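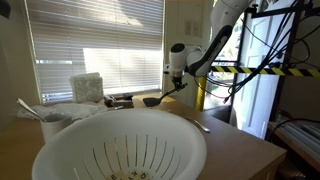 뒤집개 집고 있는 상태. 머리가 채반 뒤 상판 바로 위쪽

## 그리퍼가 뒤집개 손잡이를 물면 조금씩 돌아갑니다 (패드 교체해도 똑같음)

**Lakmal Pramanik**

급해서 두서없이 씁니다. 죄송.

주방도구 정리 셀 하나 맡고 있습니다. 팔은 Indum, 그리퍼는 Utska 두 손가락짜리 전동, 제어기 쪽 프로그램은 Briltoso로 짰고요. 제가 처음부터 세팅한 건 아니고 중간에 넘겨받았습니다. 인수인계 문서는 있는데 그리퍼 쪽은 거의 비어 있음.

증상은 이렇습니다.

- 검은 뒤집개 손잡이를 물고 들어올릴 때까진 멀쩡
- 상판에 머리 끝을 살짝 대는 동작에서 손잡이가 손가락 사이에서 돌아감
- 떨어뜨리진 않음. 그냥 각도가 틀어짐
- 틀어진 채로 다음 위치로 가니까 채반 테두리에 머리가 걸릴 때가 있음
- 걸리면 당연히 보호정지

숟가락이나 포크는 이런 적 없습니다. 뒤집개만 그래요. 손잡이가 가늘고 머리가 둥글넓적해서 그런가 싶긴 한데 예전에는 잘 됐다고 하더라고요. 전임자 말로는.

지금까지 해본 것:

- 손가락 패드 새걸로 교체. 변화 없음
- 그리퍼 힘을 40 N에서 70 N으로 올림. 좀 나아지는 듯하다가 오후 되니 또 돌아감
- 속도 낮춤. 덜하긴 한데 그러면 사이클이 너무 늘어짐
- 뒤집개 손잡이 닦음. 잘 모르겠음

힘을 더 올리고 싶은데 손잡이에 자국이 남기 시작해서 무섭습니다. 뒤집개야 바꾸면 되는데 손가락 쪽이 상할까봐.

틀어진 정도를 재보니 머리 끝에서 9 mm 밀려 있었습니다. 제일 심할 때. 채반 옆 여유가 그것보다 작게 잡혀 있어서 걸리는 거고요. 채반을 옆으로 빼면 당장은 안 걸리겠지만 뒤쪽에 컵이랑 천이랑 있어서 자리가 마땅치 않아요. 배치는 가능하면 안 건드리고 싶습니다.

그리고 관련이 있는지 모르겠는데, 프레임 위에서 내려오는 케이블을 얼마 전에 다시 묶었습니다. 그전엔 더 늘어져 있었음. 묶은 뒤로 심해진 것 같기도 하고 기분 탓인 것 같기도 하고. 기록을 안 해놔서...

궁금한 건 두 가지예요. 손가락을 바꿔야 하는 문젠지, 설정 문젠지. 그리고 케이블이 이런 데 영향을 줄 수가 있는지.

사진은 집고 있을 때 찍은 겁니다. 그리퍼 각도 참고하시라고요. 답변 주시면 바로 해보고 결과 올리겠습니다. 내일 오전에 한 번 더 돌려야 해서 가능하면 빨리요 ㅠㅠ

---

**Bahman Mirzaei**

힘 더 올리세요. 우리는 Utska 최대로 놓고 씁니다. 아무 문제 없음.

자국은 뒤집개 손잡이가 물러서 그런거고.

> **Lakmal Pramanik**: 최대로 놓으면 패드가 금방 눌리지 않나요? 새 패드인데도 벌써 가운데가 좀 반질반질합니다.
>
> **Bahman Mirzaei**: 소모품이니까 갈면 됩니다
>
> **Nataša Softić**: 금속 블록만 집는 셀이면 그래도 되는데 얇은 손잡이에 최대 힘은 비추. 패드가 손잡이 모양대로 움푹 파이고 나면 다른 도구 집을 때 그 홈 때문에 위치가 틀어집니다. 이 셀은 포크도 집는다면서요. 아래에 길게 씀.

---

**Nataša Softić**

힘 문제 아닐 가능성이 높아요. 순서대로 씁니다. 손에 장갑 끼고 치는 중이라 오타 이해 부탁.

### 먼저 힘을 원래대로

40 N으로 돌려놓고 시작. 올린 채로 다른 걸 만지면 뭐가 효과였는지 모릅니다. 하나 바꾸고 돌려보고, 적고, 다음 거. 종이에라도 적으세요. 케이블 얘기에서 기록 없다고 하셨는데 딱 그거예요.

### 물림 위치

사진 보면 손잡이를 물고 있고 머리가 왼쪽 아래로 비스듬하게 나가 있죠. 이 자세에서 머리 끝이 상판에 닿으면 그 반력이 물린 점을 중심으로 손잡이를 돌리려고 합니다. 지렛대. 물린 점에서 머리 끝까지가 길수록 불리함. 힘을 두 배로 올려도 물린 점이 멀면 별 소용 없어요.

그래서 물림 위치를 머리 쪽으로 조금 내려보세요. 한번에 많이 말고 조금씩. 손가락이 채반 테두리에 가까워지니까 그 여유 꼭 확인하시고요. 티치 모드에서 느리게, 손은 정지 버튼 위에.

숟가락 포크가 괜찮은 것도 아마 이걸로 설명될 겁니다. 상판에 대고 미는 동작이 걔네한텐 없지 않나요? 있으면 제 말 틀린 거고.

### 닿는 높이

이게 더 의심스러움. "살짝 대는" 동작이라고 하셨는데 얼마나 살짝인지. 위치 제어로 그냥 정해진 높이까지 내리는 프로그램이면, 상판이 조금만 높아져도 계속 누르게 됩니다. 나무 상판이잖아요. 다리 밑에 뭐 괴었다든가, 상판 나사 풀렸다든가, 누가 테이블을 밀었다든가. 이런 거로 금방 달라져요.

확인하는 법:

- 도구 없이 그리퍼만, 상판 위 정해놓은 점으로 느리게 내림
- 손가락 끝과 상판 사이에 두께 게이지 넣어보기
- 같은 걸 상판 앞쪽 모서리 근처에서도, 창가 쪽에서도
- 값이 자리마다 다르면 테이블이 기운 것. 로봇 좌표 쪽을 의심하는 건 그다음

게이지 없으면 종이 접어서라도. 정밀하게 잴 필요 없고 자리마다 다른지만 보면 됨.

높이가 어긋나 있으면 접촉 높이를 다시 티칭하거나, Briltoso에 접촉 감지 하강 블록이 있을 거예요. 버전마다 이름이 좀 다른데 힘 임계값 넣는 칸 있는 그거. 저는 그쪽을 권합니다. 닿으면 멈추는 방식이면 상판이 조금 변해도 손잡이를 돌릴 만큼은 안 누릅니다.

### 케이블

영향 있습니다. 프레임 위에서 검은 케이블들이 고리처럼 내려와 있는데, 팔이 제일 멀리 뻗은 자세랑 손목이 제일 많이 꺾인 자세에서 당겨지는지 보세요. 너무 짧게 묶으면 팔 끝을 당겨요. 팔이야 그 정도 힘은 이기는데 힘 추정값에 섞여 들어갑니다. 접촉 감지를 쓰실 거면 이게 특히 골치. 안 닿았는데 닿은 줄 알거나, 눌렀는데 모르거나.

보는 법은 간단. 전원 넣은 상태로 공중에서 같은 궤적을 빈 손으로 돌리고 외력 추정 그래프만 봅니다. 도구 없고 접촉도 없으니까 평평해야 정상. 특정 구간에서 솟으면 그 자세에서 케이블 보세요. 대부분 거기서 팽팽합니다.

다시 묶을 때는 벨크로로. 케이블타이로 꽉 조이면 나중에 길이 바꿀 때마다 잘라야 하고, 자르다가 피복 건드림. 저 그래서 엔코더선 한 번 날려먹었어요. 전원 내리고 작업하시고.

늘어진 게 너무 길어도 문제입니다. 안전바나 프레임 모서리에 걸리면 위험하니까. 팔을 끝까지 뻗은 자세에서 살짝 여유가 남는 정도로. 말은 쉬운데 여러번 해봐야 됩니다.

### 페이로드

그리퍼 무게랑 무게중심 값이 Utska 걸로 들어가 있는지. 인수받은 셀이면 꼭 보세요. 전에 다른 그리퍼 달려 있던 값이 그대로 남은 경우를 봤음. 그 상태면 외력 추정이 처음부터 틀어져 있어서 위에 쓴 그래프도 의미가 없어요. 그러니까 사실 이걸 제일 먼저 보셔야 함. 순서 고치기 귀찮아서 그냥 둡니다.

### 패드

새 패드로 바꿨는데 그대로라고 하셨죠. 새 패드에 이형제 같은 게 묻어서 오는 경우가 있어요. 알코올로 닦고, 완전히 마른 다음에 돌려보세요. 젖은 채로 집으면 더 미끄럽습니다. 손가락으로 만지지 말고 보풀 없는 천으로. 키친타월은 가루 남아서 별로.

"오후 되니 또 돌아감" 이 부분, 저는 기름기 쪽으로 봅니다. 주방도구라서 손잡이에 뭐가 묻어 있고 그게 패드로 옮는 거. 창으로 볕 드는 자리면 패드가 따뜻해져서 물러지는 것도 있을 수는 있는데, 이건 저도 확신 없음. 블라인드 닫고 한 번 비교해 보시든가요.

급하면 페이로드, 패드 닦기, 접촉 높이. 이렇게만 해도 내일 오전은 넘어갈 거예요. 물림 위치는 그다음.

> **Lakmal Pramanik**: 와 감사합니다. 페이로드 지금 봤는데 무게중심이 전부 영으로 들어가 있습니다... 무게만 맞고요. 이거 맞나요?
>
> **Nataša Softić**: 안 맞아요. 그리퍼가 플랜지 앞으로 튀어나와 있으니 영일 수가 없음. Utska 데이터시트에 있어요. 손가락 달린 상태 값으로 넣으세요. 손가락 없는 값도 같이 적혀 있어서 헷갈림.
>
> **Lakmal Pramanik**: 넣었습니다. 빈 궤적 그래프가 많이 낮아졌는데 손목 꺾는 구간에서 여전히 한 번 솟아요.
>
> **Nataša Softić**: 거기가 케이블. 그 자세로 세워두고 보세요. 가까이서 만질 거면 정지시키고.

---

**Ghazal Rezaei**

위 답변에 다 동의하고 덧붙일 것만.

손가락 모양 얘기가 없어서요. 평평한 손가락으로 가는 손잡이를 물면 접촉면이 얼마 안 됩니다. 손잡이 단면이 둥글면 거의 선으로 닿음. 이러면 손잡이 축 둘레로도 잘 돌아요. 질문자님 경우가 어느 방향 회전인지 글로는 좀 애매한데

- 뒤집개 머리가 위아래로 끄덕이듯 틀어지는 거면 → 접촉 높이, 물림 위치 (위 답변)
- 머리가 손잡이 축을 따라 비틀리는 거면 → 손가락 모양

후자면 V홈 있는 손가락이 답입니다. 우리는 Alipour에서 나오는 교체식 팁을 씁니다. 얕은 홈 파인 거. 평평한 부분이 옆에 남아 있어서 포크처럼 납작한 것도 같이 집을 수 있어요. 홈 깊은 건 사지 마세요, 얇은 게 홈 안으로 숨어버려서 안 잡힘.

팁 바꾸면 잊지 말 것:

- 툴 끝점(TCP) 다시. 팁 길이가 다릅니다
- 그리퍼 열림 폭 영점 다시
- 페이로드도 조금 달라짐
- 볼트에 나사고정제. 약한 걸로. 강한 거 바르면 다음에 못 뺌

TCP를 안 바꾸고 돌리면 바로 상판 찍습니다. 제가 찍어봄. 첫 바퀴는 무조건 느리게.

그리고 고무 수축튜브. 급할 때 쓰는 꼼순데 뒤집개 손잡이 물리는 자리에만 수축튜브 씌우면 꽤 버팁니다. 마찰도 늘고 굵기도 늘고. 다만 손잡이가 플라스틱이면 열풍기 조심. 녹아요. 도구를 매번 같은 걸 쓰는 셀이면 이걸로 그냥 끝내도 된다고 봄. 다른 뒤집개를 섞어 쓸 거면 의미 없고.

점검 주기는 저희 기준으로 패드 닦기 매일 시작 전, 볼트랑 케이블 2주마다. 외력 그래프 뽑아두는 것도 그때 같이 합니다. 정상일 때 그래프를 하나 저장해 두면 다음에 이런 일 생겼을 때 겹쳐보면 돼서 편함. 파일 이름에 팁 종류를 꼭 넣으세요. 안 넣으면 나중에 뭐랑 비교하는지 모릅니다.

> **Farhad Kiani**: 수축튜브 위치 밀리지 않나요? 저희는 밀려서 포기했는데
>
> **Ghazal Rezaei**: 안쪽에 접착제 있는 이중벽으로 하면 안 밀려요. 일반 건 밀립니다.
>
> **Farhad Kiani**: 아 그거. 감사

---

**Lakmal Pramanik** (질문자, 추가)

결과 올립니다. 길게 못 씀.

회전 방향은 끄덕이는 쪽이었습니다. 느리게 돌리면서 옆에서 보니까 확실히 보이네요. 왜 진작 안 봤는지.

한 것 순서대로:

- 힘 40 N 복구
- 그리퍼 무게중심 입력
- 패드, 손잡이 알코올로 닦고 말림
- 상판 높이 확인. 앞쪽 모서리 쪽은 괜찮은데 창가 쪽이 높았음. 테이블 다리 조절발이 풀려 있었어요
- 조절발 맞추고 접촉 높이 다시 티칭
- 케이블 손목 구간 여유 더 주고 벨크로로 다시 묶음

무게중심만 넣었을 땐 별 차이 없었고 상판 높이 맞추니까 거의 안 돌아갑니다. 아주 안 돌아가는 건 아니고 눈으로 보면 아주 조금. 채반에는 안 걸렸습니다. 오전 작업은 끝까지 돌렸어요.

케이블은 그래프 솟던 게 없어졌습니다. 돌아가는 증상하고 직접 상관 있었는지는 모르겠네요. 조절발하고 같은 날 해버려서. 하나씩 하라고 하셨는데 시간이 없었슴니다..

접촉 감지 블록은 아직. 임계값을 얼마로 줘야 할지 감이 안 와서 다음 번에 따로 질문 올릴게요. 물림 위치도 안 건드렸습니다. 내려보려고 했는데 손가락이랑 채반 테두리가 너무 가까워져서 일단 보류.

Alipour 팁은 견적만 넣어뒀습니다.

> **Nataša Softić**: 조절발이 풀린 거면 또 풀려요. 잠금너트 있는지 보고, 높이 맞춘 상태에서 다리랑 너트에 페인트마커로 선 그어두세요. 선 어긋나면 바로 보임.
>
> **Nataša Softić**: 임계값은 빈 궤적 그래프에서 제일 높은 데보다 위로. 거기서 시작해서 맞추면 됩니다. 너무 낮으면 공중에서 멈춤
>
> **Lakmal Pramanik**: 너트 하나가 아예 없네요. 구하는 중입니다.
>
> **Bahman Mirzaei**: 힘 올리라니까
>
> **Ghazal Rezaei**: ㅋㅋ 아뇨. 그리고 Lakmal님, 힘 올려서 돌리던 동안 눌린 패드 있으면 그것도 새걸로 바꾸세요. 가운데 반질반질하다던 거요.
>
> **Lakmal Pramanik**: 네 점심 먹고 바꿉니다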